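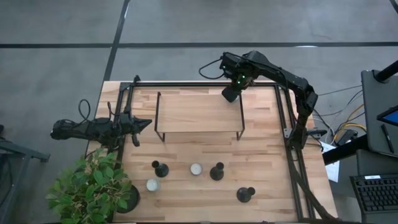 Every spring the city of Jallavham explains its upcoming budget before it has one. The document is called the Statement of Budget Principles, it goes to the council in February, and it contains no dollar amounts for any department. Our project set out to learn whether the principles in the February statement can be found again in the budget adopted in June. A principle with no amount attached is a border drawn before anything has been put inside it. Think of the black frame mounted around the edge of that pale plank tabletop, with one arm reaching in from the left and another arching over from the upper right. Streets and Parks approach the general fund in much the same way, and both of them describe the result as partnership.

Background

Jallavham has a nine-member council and a finance department on the second floor of the Lyimo Building, where the printed statements are kept in binders. Only the last few years are online. The older ones may be read at a desk by the window between 1 and 4 in the afternoon, and copied at a price that our course budget had not anticipated in its own statement of principles.

State law in our case requires only that the council be told the "general priorities" of the coming year. It doesn't define general, priorities, or told. In the most recent session the reading took 17 minutes, and one council member asked for the temperature in the room to be looked at. That was the only question.

Method

We read 12 statements and the adopted budgets that went with them. Each sentence that promised something was copied into a spreadsheet. We then looked for a line in the adopted budget that could reasonably be called its descendant. Two of us did this separately and compared answers, and when we disagreed we argued until one of us had to catch the bus. We recognize that this favors the team member who lives closer to campus.

The full spreadsheet came to 876 sentences. Many were the same sentence. "The city remains committed to safe and livable neighborhoods" appears every year, once with "liveable" and once with the word "safe" missing, which we coded as a change in policy and later changed back.

Findings

Around 40 percent of the promises could be matched to a budget line of some kind. Road resurfacing did best. It is easy to trace because it has its own fund, and the fund has its own page, and the page has a table with headings that match the rows. Housing did worst. The Plumgate district is mentioned in all of the statements we read and has a dedicated line in three of the budgets, one of which pays for a study of the other two.

Transit was harder to score. The statements speak of the Jollura bus corridor as "advancing," and for most of the period it advances from one capital plan to the next without touching the street. We counted a promise as kept if any money was assigned in the same year, even for consultants. A stricter rule would have left us with a very short section.
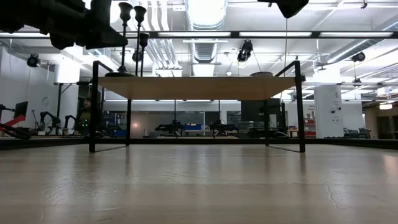 Multi-year promises gave us the most trouble. The statement usually attaches a sketch of the next four years, and the later years always look manageable. Pension costs shrink, the bridge gets cheaper, and the library roof stops being mentioned. We came to think of it as a matter of perspective: on the low shelf stand in the middle of the table, the rear legs look shorter and narrower than the front ones, and all that has happened is that they stand farther away. When the fourth year finally became the current year, its costs were back at full height in nearly every case we checked.

Limitations

We didn't interview anyone. We wrote to the finance department twice and got one reply, which thanked us for our commitment to safe and livable neighborhoods. Our matching rule is generous, and a different pair of readers would probably move some of the transit and housing promises from one column to the other. We also left out mid-year amendments, where we suspect a good deal of the real budget lives.

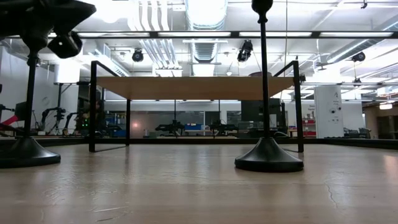 Figure 3. Raised shelf with two black stands in the foreground.

Next steps

If another group takes this over, we suggest starting with the amendments and working backward. They are filed by ordinance number in the same binders, behind the blue tab. Bring change for the copier. It doesn't take bills, and the nearest place that breaks a five is across the street and closes at 3.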